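Sestolham Court Tenants' Savings Club
Minutes of the winter meeting, Friday, December 19, 2025

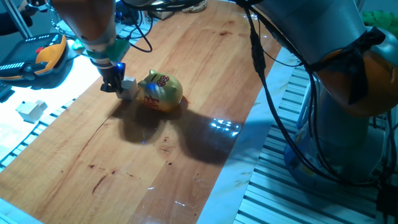 Present: Ngan-ling Cheung (chair), Wissam Saliba (money), Sze-wing Choi, Ngan-ling Choi, Chia-hao Chuang (minutes), and several members who came for the dumplings and stayed for the vote.

The meeting was called for 7 and began when the chair found her glasses. To save us all from September's confusion, the two Ngan-lings are referred to below by last name. Choi asked that it be noted she is the older one. Cheung asked that it be noted she had not asked.

1. Minutes of the last meeting

Approved with one change. Sze-wing did not "storm out" during the vote on the parking fund. She left at a brisk walk to move her car.

2. The balance

Wissam reported that the club holds $498. Members wanted to know why it was not $500. Wissam explained that the bank charges two dollars for a paper statement, and that he had ordered a paper statement in order to tell us the balance. Chia-hao asked if the statement could be ordered online for free. Wissam said it could, and that he would look into his password.

A short silence was held for the two dollars.

3. Late contributions

Four members are behind. The chair read out the rule on late payments, which says that anyone behind by more than a month "will be spoken to." She then spoke to them. Three paid on the spot. The fourth is Wissam, who said he would have to check with the person in charge of the money.

Sze-wing proposed a fine of one dollar a month. Cheung said that a fine would turn friends into debtors. Choi said that they were debtors already and might as well be profitable. Put to a vote and lost, with every late payer against.

4. What to spend it on

This took up most of the evening.

(a) The washing machine. Chia-hao got a price from Trometti for repairing the machine on the ground floor, the one that walks. The price is $438 if they bring their own part and $400 if we find the part ourselves. Wissam pointed out that this makes it a $38 part. Chia-hao said the man on the phone had been very clear that it was a difficult part to find. Sze-wing said she had never in her life found a washing machine part and did not plan to start.

(b) The New Year dinner. Choi proposed that we spend the lot on dinner, as was done the year the club started, before there were rules. She described the fish. She described it for some time. Cheung reminded members that the dinner was the reason there are rules.

(c) Doing nothing. Proposed by Wissam, who likes to see the money sit. He said that a fund which is never spent cannot be spent badly. Asked what we were saving for in that case, he said "later."

The vote was four for the washing machine, seven for the dinner, and one for later. The chair ruled that children may not vote, and the vote was taken again. It was then four for the washing machine, three for the dinner, and one for later. Choi would like it recorded that her grandchildren eat fish and have opinions.

Agreed: Chia-hao to book Trometti, with their part. Members who want a dinner will bring a dish each, and nobody is to bring plain rice and call it a dish. Choi to buy the fish out of her own pocket, under protest.

5. Rates

Wissam has been reading about savings accounts. Rendum pays a better rate than our present bank, but wants two signatures on everything. Our present bank wants one signature, and has the wrong one, belonging to a former member who moved to Tai Street and does not return calls. Sze-wing pays her phone bill at the store next to his building and agreed to knock.

Cheung asked how much more we would make in a year at Rendum. Wissam did the sum on a napkin, looked at it, and turned the napkin over. He will report in writing.

6. Other business

The folding chairs. One is still missing. Whoever has it has also had it since September.

The hall key. There are now more copies than members. Please stop.

Sze-wing asked if meetings could be shorter. Discussed at length.

7. Next meeting

To be held once the washing machine is repaired, in the laundry room, so that everyone can see what they paid for. Choi will not be attending if it is on a Tuesday. The chair said she would try for a day other than Tuesday, and was seen to write down Tuesday.

Closed at ten past nine. Dumplings by Sze-wing. Dishes by the three who paid late, and Wissam.

C. Chuang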